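Ringkabelschuh an dünner Litze: Übergangswiderstand zu hoch, crimpen oder löten?

Skellska
Beiträge: 98

Ich messe an einer 12-V-Versorgung den Spannungsfall zwischen Netzteilklemme und Anschlusspunkt auf der Leiterplatte. Leitung: Litze 0,5 mm², zwei Meter lang, beidseitig mit unisoliertem Ringkabelschuh M3. Bei 2 A Last fallen auf der Plusleitung 240 mV ab. Der Leitungswiderstand allein sollte nach Tabelle bei 0,07 Ohm liegen, also 140 mV. Die restlichen 100 mV schreibe ich den beiden Verbindungen zu.

Gecrimpt wurde mit einer Kombizange aus dem Baumarkt, danach Schrumpfschlauch drüber. Optisch sieht die Hülse zu aus, an der Litze ziehen kann ich auch, da bewegt sich nichts. Ein Kollege meint, ich solle die Hülse zusätzlich mit Lot volllaufen lassen. Im Netz steht dazu alles und das Gegenteil. Was ist bei dieser Stromstärke fachlich richtig? Die Baugruppe sitzt auf einem Lüftergehäuse, Vibration ist also vorhanden.

Coughlan

Zusätzlich löten würde ich lassen. Das Lot steigt durch Kapillarwirkung in die Litze, und am Ende der verzinnten Zone entsteht eine starre Kante. Genau dort bricht sie bei Vibration. Wer lötet, muss die Leitung dahinter abfangen, sonst ist der Bruch eine Frage der Betriebsstunden.

Zum Messwert: 50 mV pro Verbindung bei 2 A sind 25 Milliohm. Eine ordentliche Crimpung liegt deutlich unter einem Milliohm. Die Baumarktzange drückt die Hülse nur flach, die Einzeldrähte werden dabei nicht verdichtet und es bleiben Hohlräume. Dass mechanisch etwas hält, sagt über den elektrischen Kontakt wenig aus.

Vorgehen:
Kabelschuh abschneiden, nicht nachpressen.
Querschnittsbereich der Hülse prüfen. Viele M3-Typen sind für 0,5 bis 1,0 mm² angegeben, manche erst ab 1,5 mm². In letzterem Fall ist die Hülse schlicht zu groß.
Abisolierlänge gleich Hülsenlänge plus 1 mm. Keine Einzeldrähte abschneiden, Litze nicht vorverzinnen.
Zange mit Zwangssperre und passendem Gesenk für unisolierte Kabelschuhe verwenden. Das Gesenk für isolierte Typen (rot/blau/gelb) passt nicht.
Schrumpfschlauch erst nach der Messung aufschrumpfen.

Für die Messung Vierleitertechnik: Strom getrennt einspeisen, Spannung direkt zwischen Litze und Ring abgreifen. Mit dem normalen Ohmbereich des Multimeters misst man hier nur die Messleitungen.

Trurkwood

Löte ich seit Jahren, nie Probleme gehabt. Einfach 0,75 mm² nehmen und gut.

Finbarr Ní Mhurchú

Ergänzung zu Coughlan, die Schraubstelle fehlt nämlich noch in der Rechnung. Ein Teil der 100 mV kann auch zwischen Ring und Auflagefläche entstehen. Lötstopplack unter dem Ring ist ein Klassiker: Dann läuft der Strom nur über Schraube und Gewinde. Die Kontaktfläche muss metallisch blank oder verzinnt sein und mindestens den Außendurchmesser des Rings haben. Fächerscheibe zwischen Mutter und Ring, nicht zwischen Ring und Leiterplatte.

Außerdem den Tabellenwert für die Litze nachprüfen. 0,07 Ohm passt für Kupfer. Billige Litze ist gelegentlich verkupfertes Aluminium, das liegt gut die Hälfte darüber und wäre allein schon eine Erklärung. Einen Einzeldraht anschaben: Wird er silbrig, ist es kein Kupfer – bei verzinnter Litze vorher die Zinnschicht mit abschaben, sonst täuscht das Ergebnis.

Also in dieser Reihenfolge messen: Leitung allein, Crimpung allein, Schraubstelle allein. Erst danach etwas austauschen. 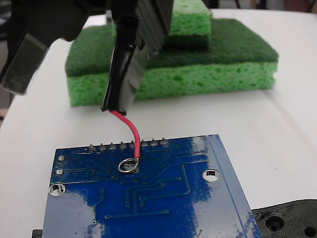

Kleiner Ringkabelschuh an roter isolierter Leitung auf einer blauen Leiterplatte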